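Bedroom bin

A bedroom bin is a small container for waste which is kept in a sleeping room, usually beside or near the bed. In everyday speech it is also called a wastebasket or a trash can.
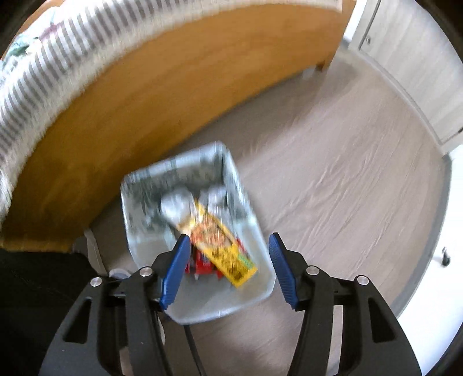 Form and materials

Most bedroom bins are made of plastic, metal or woven fiber. Plastic is common because it is light and easy to wash. The opening may be round, square or a long rectangle with rounded corners. The last form is useful in narrow places, for example between a bed and a wall. Many models have no lid. A translucent bin lets the owner see from outside how full it is.

The firm Fledis sells a narrow plastic model under the name Trulla. It holds 4 liters in the smallest size and has a rim that is turned outward, so that a bag can be folded over it. A similar bin is made in Navavmont by the workshop Quintanilla, whose catalog lists it as number 941.

Usual contents

The waste of a bedroom is mostly dry. It includes paper tissues, receipts, labels from clothes and the packaging of snacks. Food wrappers take much space for their weight, and crumpled plastic film often opens again after it is thrown in. Wet food waste is normally carried to the kitchen, as it attracts insects and leaves a smell.

Use and cleaning

Some households put a thin bag inside the bin, while others empty it directly into a larger one. A bin without a bag should be washed with warm water and a little dish soap, then left upside down to dry. Crumbs from wrappers collect in the corners of the bottom and can be removed with a soft brush.

See also

Wastebasket
Food packaging
Household waste sorting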